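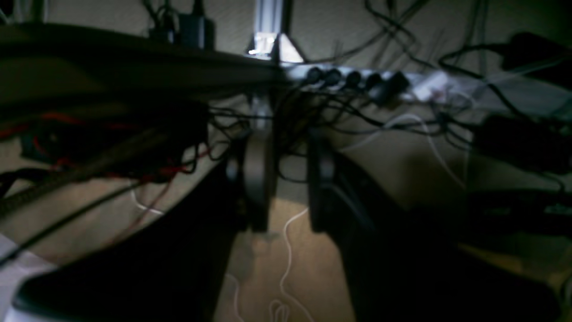

The power strip, with five plugs in it.

My aunt Slavica Shehu never in her life switched off a power strip without first saying goodbye to whatever was plugged into it, and so when she moved to Bikovham to be nearer the hospital and left me the flat over the old Huttunen shop, I found myself on my knees on the first evening, nose to nose with a white strip and five black plugs, feeling I ought to introduce myself.

She had left a note, of course. She left notes the way other people leave crumbs. It was dated 4/4/26 and tucked under the kettle, and it said, in her big looping hand, "Marin, dear, the fat one on the end is the radio. Please don't pull the fat one. The others you may get to know in your own time."

Well, I got to know them. The first was the lamp she read by, the one with the mustard-coloured shade, and the one snuggled up beside it was the little heater that smelled of toast every October. The third charged a phone I had never seen her answer. The fourth went away behind the dark shelf and I followed it with my fingers as far as I could, past a bit of dust and a marble (mine, I think, from when I was seven), and then I lost it and sat back on my heels and laughed out loud in the empty flat.

I rang her. It was past nine and she picked up straight away, on the hall phone at Azra Janevski's place, with Azra shouting hello in the background.

"What's the fourth one, Teta?"

"Which fourth one?"

"On the strip. It goes behind the shelf."

There was a long pause, and I could hear her settling into a chair, the way she did before any story that was going to run past supper.

"That was your uncle's," she said. "He plugged it in the winter we came from Durkinik, and he told me it was important. I was cross with him that day, so I didn't ask what for. And then I was too proud to ask the next day, and after that it was years."

"Do you want me to pull it and see what stops?"

"Marin," said my aunt, "don't you dare."

So I made myself a cup of tea, and I left the loose white cable curled where it was, and I turned on the radio. It was tuned to the Trakano station, some fellow singing about a ferry, and I sat there beside it until the tea went cold.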